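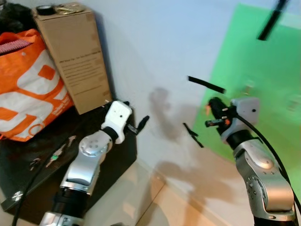
Hirton_Dave reckons you should never buy the second arm until the first one has earned its keep, and he has said so in four threads now, so I'm starting a fifth to give him somewhere comfortable to say it.

We are planning next year's spending and I have to put a number in a box by the end of November. The quote from Sindden is £3,248 per arm, grippers extra at £787 each. Two arms, two grippers, one very quiet conversation with whoever holds the purse. The work is small fiddly stuff, strips and cables mostly, the sort of thing where one hand holds and the other hand does. Has anyone here budgeted for a pair and lived?

flatpackfred

----

Re: Two arms or one?

I'll say it again then. One arm and a decent clamp. A clamp costs less than lunch and has never once needed a firmware update. Get one arm going, find out what you hate about it, then spend the rest on something that fixes that.

Hirton_Dave

----

Re: Two arms or one?

A clamp is fine if the part sits still and is always the same shape. Bendy things don't and aren't. We tried the clamp route for cables and ended up with 13 different clamps in a drawer, all labelled, none of them right. Added up, they came to £936, so that was some lunch.

My advice is to put both arms in the budget from day one. If you ask for the second one later you'll be told you already have one.

gantrygoblin

----

Re: Two arms or one?

£936 on clamps is a buying problem, not a clamp problem.

Hirton_Dave

----

Re: Two arms or one?

It was three separate buying problems and I signed off two of them, thank you.

gantrygoblin

----

Re: Two arms or one?

Nobody has mentioned the boring lines so I will. Things I left out of my first budget and had to go back and beg for:

- spare fingers for the grippers (the slim ones go first)
- a table that doesn't wobble when both arms stop at once
- cables long enough to reach the plug you've got, as opposed to the plug in the brochure
- delivery, which Dumitrescu put on page six in grey
- somebody's time

The last one was bigger than the arms. I put down two weeks for setting up and it took most of a spring. Also check whether both grippers need to be the same. We bought a matching pair because it looked tidy on the order form, and one side would have been happier with something quite different.

mildly_torqued

----

Re: Two arms or one?

Very useful, ta. I had "somebody's time" down as me, free, in the evenings. I'm now looking at that line with less affection.

Is anyone renting? Puston do a pair by the month but you have to ring them up for the price, and in my experience that means I won't like it.

flatpackfred

----

Re: Two arms or one?

Rented from Puston last year. The monthly price was bearable. The minimum term was not. Fine if you want to find out whether the job can be done at all, daft if you already know it can. Ask who pays for a bent finger before you sign, as our answer and theirs differed.

oilcan_annie

----

Re: Two arms or one?

Rent ONE for the minimum term. With a clamp.

Hirton_Dave

----

Re: Two arms or one?

Right, the box has been filled in. Two arms, two grippers (not matching, pending a chat with Sindden), spare fingers, a proper table, and a line called "setting up" with my actual hours in it. That one made me sit down for a bit. I've also put in a clamp, for Dave.

Will report back when they say no.

flatpackfred

----

Re: Two arms or one?

What size clamp?

Hirton_Dave

Thread last updated: November, 21:40
Contact the moderators | Copyright the forum and its posters | Back to top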